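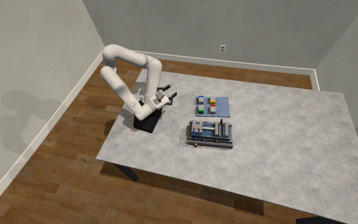 Start pose in the simulator: arm on its pedestal, gripper open, block board behind, assembly fixture in front.

Gripper fingers touch neighbouring block during pick, simulation only
Posted by Nouhaila El Sherbiny in Student projects, 2019-08-09

Our group is doing the block transfer task for the second-year automation module. The four grey blocks have to be moved from the two-by-two grid to the right part of the light-blue board. The assembly fixture belongs to the second half of the assignment and we have not started on it. Everything is in simulation for now.

The block with the red marking (front right) picks correctly nearly every time. The green one beside it does not. The fingers come down, one of them lands on the edge of the red block, and the physics pushes both blocks out of the grid. After that the remaining picks fail as well because the positions are hard-coded.

Last night's batch was 60 runs with green first, and 49 of them failed in this way. Things already tried:

- lowering the approach speed by half
- raising the friction on the fingertips
- a smaller physics time step (no change, and the batch took all night)

The gap between blocks is fixed by the assignment file, so we can't spread them out. Is this a planner setting or are we grasping wrongly? The planner is the one in the Semby package with default settings.

Fadwa Cherkaoui
Friction and time step won't help here. The contact happens before the grasp, so look at the geometry first.

Check how wide the gripper is at the moment it reaches block height. The default in Semby is to open fully before every approach. With a grid this tight, the outside faces of the fingers need clearance as well as the inside ones. Set the pre-grasp opening to the block width plus a few millimetres and leave it there until the fingers are down.

Then check the wrist angle. If the fingers close along the row, one of them has to go into the gap between green and red. Turn the wrist 90 degrees and they close front to back, which puts one finger in the gap behind green and the other on the open side at the front. You still have one gap to deal with, but the red block is out of the way.

Order matters too. Take red first, then green along the row with the narrow opening. The back pair can be done in the same way afterwards. If your assignment requires green first, use the turned wrist.

Separately, read the block poses from the simulator before each pick. It is a few lines and one bad pick will no longer ruin the run.

Kamel
had the same thing in March, reinstalled and it went away. might be worth a try

Plondov
Which collision mesh are you using for the fingers? The simplified one is a plain box and is fatter than the finger you see on screen. Turn on the collision view and compare. We swapped ours for the detailed mesh and left the rest of the settings alone.

Nouhaila El Sherbiny
Collision view shows boxes, and they overlap the red block at full opening. Narrow opening plus red first: 36 runs, no contact with a neighbour. Will change the mesh before we start on the fixture. Did not reinstall.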